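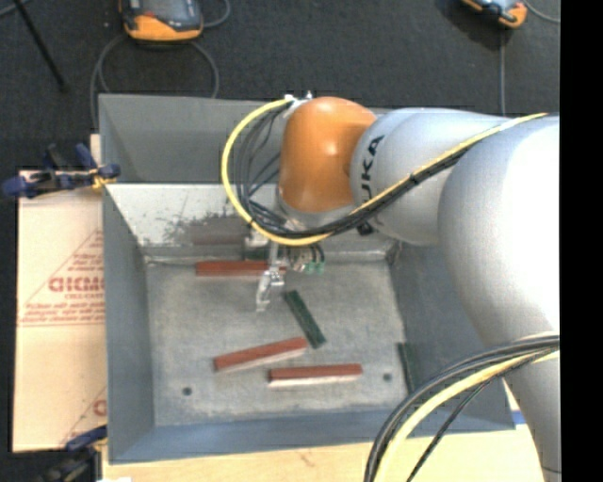
Siobhán Phelan wrote in to ask whether the picking kit gets slower once you turn on the wall-avoidance setting, because hers did on the first morning and she nearly switched it straight back off. Good question, and it's the one that got this ticket moving, so I'll leave it at the top.

Ticket: 1448
Product: Ciltix bin-picking kit (vision software, gripper, setup guide)
Opened by: Noreen Coughlan, Hanrahan test bench
Opened: July 19, 2022
Priority: Normal
Status: Resolved, one item left open

Original report

Hi all. We've got the Ciltix kit on trial on the KUKA arm and I want to say first that I'm really enjoying it! Setup took me one afternoon, and most of that was finding a spare network port. It finds our blocks in the grey metal bin with hardly any teaching, red and green both, and it copes with them lying at odd angles.

The trouble is near the walls. Blocks out on the open floor of the bin get picked almost every time. Blocks lying close to a wall are another matter: the software finds the block, draws the outline in the right spot, plans a grasp, then stops with "approach rejected" and goes looking for something else. If there's nothing else it gives up and calls the bin empty. I ran 200 attempts overnight and nearly all the failures in the log are this one message.

Things I've already tried:
Restarted the controller and the vision PC.
Redid the camera calibration with the printed target. Error came back well inside the green band.
Raised the search height. No change.
Swapped to the narrow finger profile in the menu. Slightly better, I think, but I wouldn't swear to it.

Reply 1, Ciltix support

Thanks Noreen, lovely clear report. Could you send the bin model you're using and the value of "wall margin" from the Scene page? Also, are the bin's sides straight or sloped? The default model in the kit is a straight-sided tote, and it gets left in place more often than we'd like.

Reply 2, Noreen

Sloped, and quite a lot! The model is whatever came in the box. Wall margin is at the default. I had no idea the Scene page was there, it's tucked behind the Advanced tab.

Reply 3, Ciltix support

Right, that explains a good part of it. With the straight-sided model the planner believes the walls stand in places where you really have open air, and it turns down any approach that would cross them. Please try the following:

1. Scene page, choose "New bin", then "Sloped walls".
2. Measure the floor and the rim separately. The floor is what the blocks rest on, so measure that along the bottom and not at the top.
3. Enter the depth and save. Check the overlay against the live view. The drawn edges should sit on the real edges at both the floor and the rim.
4. Leave wall margin alone for now.
5. Run 100 attempts with the blocks spread about, some near the walls, and send us the log.

Reply 4, Noreen

Done. What a difference! The overlay sits neatly on the bin and the arm now goes for blocks it wouldn't look at yesterday. "Approach rejected" has dropped to a handful in the run.

A new one, though. On a few picks at the back wall the planner now chooses a wrist rotation I don't love. The grasp itself is fine, but the wrist winds a fair way round to get there and the cable loop gets pulled tighter than I'm happy with. Nothing has snagged. I stopped the run by hand both times I saw it coming – better safe than sorry.

Reply 5, Ciltix support

Good call stopping it. The planner knows the arm and the gripper but it knows nothing of your cables. Go to Robot, then Joint preferences, and set a soft limit on the last axis. The grasp can usually be reached from the opposite rotation, as the fingers are symmetrical, so tick "allow flipped grasp" as well. Without that box you'll lose picks you could have had.

Test it at low speed with your hand near the stop before going back to normal.

Reply 6, Noreen

Soft limit in, flipped grasp ticked. I watched it for the whole of the lunch break and the cable stayed relaxed. It's a treat to see it think again and come in from the other side.

On Siobhán's question: yes, cycle time does go up a little with wall avoidance on, mostly in planning. I got nearly all of it back by setting planning threads to 2 on the vision PC. Ours was left at one. Siobhán, if yours is the same machine it's under System, Performance.

Reply 7, Siobhán Phelan

It was, and that fixed it. Cheers! For what it's worth, we looked at the Flastico kit for the same job last year and I never found a way to describe a sloped bin in it without drawing one in CAD. Typing in a few measurements suits me far better.

Still open

The "bin empty" message should not appear when the software has found a block and merely can't reach it. Noreen has asked for a separate message and I agree with her. Passed to the Dikgate release list as a wording and status code change. We've also asked for the Scene page to come out from behind Advanced, and for the setup guide to ask about sloped walls before the first pick.

Settings at close, for anyone copying them across:
Bin model: sloped, measured by user
Wall margin: default
Finger profile: narrow
Last axis: soft limit on
Flipped grasp: allowed
Planning threads: 2

Noreen is keeping the kit on the bench through the end of July and will reopen this ticket if the wrist rotation comes back.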